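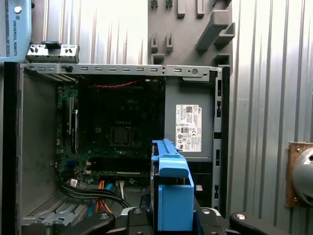 Does Morning Fog Change How Much Fine Dust We Breathe? Project Report, Nov 11, 2019

When our group first sat down to choose a topic, we kept coming back to the fog that settles over the Wullmont valley in the colder months. Anyone who has walked to school through it knows the air smells different - a bit like smoke, a bit like wet road - and we wanted to find out whether there was more dust in it or whether it only seemed that way.

Fine dust means particles so small that they float for hours. Fog is made of tiny water drops, and each drop needs a particle to form on. From our reading we expected two things to pull against each other. The drops should pick up dust and carry some of it to the ground, but fog also tends to come with still, cold air near the surface, and still air lets smoke and exhaust pile up.

We took readings on 23 mornings, starting in February, at two spots: the footbridge at Brelenen and the upper parking lot on Gunawan Hill. Eight of those mornings were foggy. Altogether we ended up with around 2,000 readings, which took us much longer to sort than we had planned, and we are very grateful to our families for putting up with it!

On foggy mornings the dust levels at the footbridge were clearly higher than on clear ones. Up on the hill the difference was small, and on a couple of mornings it went the other way. We think the valley holds the still air in, while the hill often sits above it.

There are weak points in our work. Our sensor can mistake water drops for dust, so some of the rise at the bridge may not be real. We would like to repeat the readings with a heated inlet that dries the air first, and to add a third spot near the Brukeo crossroads, where the morning traffic is heaviest.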